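Fesico-Cables: conjunto de datos y código de referencia

Versión del 10 June 2023

Resumen

Este repositorio acompaña nuestro trabajo sobre clasificación de cables con dos brazos. La tarea es sencilla de explicar y difícil de ejecutar: los cables sueltos sobre la mesa deben terminar en la cesta o en el contenedor que les corresponde según su color. El objeto es deformable, se enreda con facilidad y cambia de forma en cuanto la pinza lo toca.

Contenido

El conjunto tiene 991 episodios de teleoperación. De ellos, 162 están reservados para la evaluación y no deben usarse para el entrenamiento. En 332 episodios la lámpara de mesa está encendida, lo que cambia bastante las sombras sobre la madera. Cada episodio guarda las posiciones articulares de los dos brazos, la apertura de las pinzas, el vídeo de la cámara superior y una instrucción breve en español.

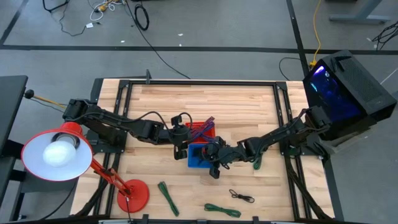 Las etiquetas de fase (acercamiento, agarre, traslado, suelta) fueron puestas a mano con la herramienta Plisamance. En los episodios con cables cruzados el límite entre agarre y traslado es a veces discutible - en estos casos hemos conservado las dos anotaciones.

Método de referencia

Pellevus es una política de imitación que predice secuencias cortas de acciones para ambos brazos. La entrenamos con 6 semillas distintas. El fallo más frecuente es el agarre doble: la pinza cierra sobre dos cables y los lleva juntos al mismo recipiente. El segundo es soltar el cable demasiado pronto, de modo que queda colgado del borde.

Limitaciones

Todo fue grabado en una sola estación, Shehu, con los mismos brazos. No hemos probado la transferencia a otras mesas. Los nombres de los archivos de enero siguen una convención antigua; el script de conversión está en la carpeta tools.

Uso

Se permite el uso para investigación. Si encuentra un episodio dañado, por favor abra una incidencia con su número.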